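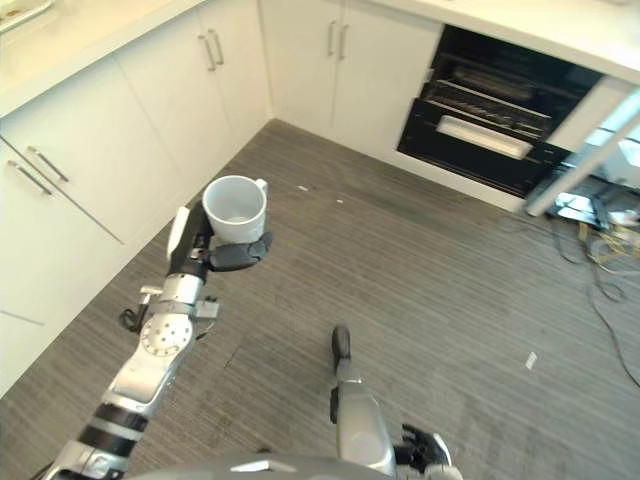 Temps de lecture : 2 minutes

La garde alternée, chez nous, ça a commencé en février et par une histoire de chaussettes. Le jugement disait tout sur les vacances, les anniversaires et le partage des frais de cantine, mais pas un mot sur les quatorze chaussettes dépareillées restées dans l'autre maison. Depuis, je me suis organisée (enfin, j'essaie !) et je vous livre mes petites astuces de maison.

Le sac qui voyage

Un seul sac, toujours le même, qui ne se range jamais dans un placard. Le mien pend à un crochet près de la porte. J'ai scotché la liste à l'intérieur du rabat : doudou, carnet de santé, cahier de liaison, lunettes. Et je plastifie la liste, la première a fini en bouillie avec une gourde mal fermée.

Tout en double, mais pas tout

Brosse à dents, pyjama, bottes de pluie, chargeur : en double, sans discuter. Le manteau et le cartable suivent les enfants. Pour le linge, j'ai cousu un point de fil rouge à l'étiquette de ce qui vit ici et un point bleu pour l'autre maison. Ça tient à 50 degrés sans bouger, et même une lessive à 65 n'en est pas venue à bout. Au tri, les enfants s'en sortent tout seuls maintenant !

Les papiers

Une pochette à soufflets dans le tiroir de la cuisine, entre les torchons et les sets de table. Un compartiment pour le jugement (une photocopie, l'original est ailleurs), un pour les factures à partager, un pour l'école. J'écris la date et le montant au crayon en haut à droite dès que la facture arrive. Quand on a fait les comptes la dernière fois, il y avait 63 euros d'écart et on a retrouvé d'où ça venait en deux minutes - une paire de baskets notée nulle part.

Le calendrier du frigo

J'ai eu un grand calendrier effaçable acheté chez Stirholm, très joli, mais le feutre partait dès qu'on passait le coude dessus. Je suis revenue au papier, avec deux surligneurs. Les changements de dernière minute, je les confirme toujours par écrit à leur père, un message court et poli, et je reporte sur le frigo ensuite.

Le repas du retour

Le soir où ils rentrent, pas de nouveauté dans l'assiette. Gratin de coquillettes congelé en portions, sorti la veille au réfrigérateur, et une compote. Ils sont fatigués, moi aussi, et on mange tôt.

Pour les chaussettes, je cherche encore. Si vous avez une méthode, les commentaires sont ouverts !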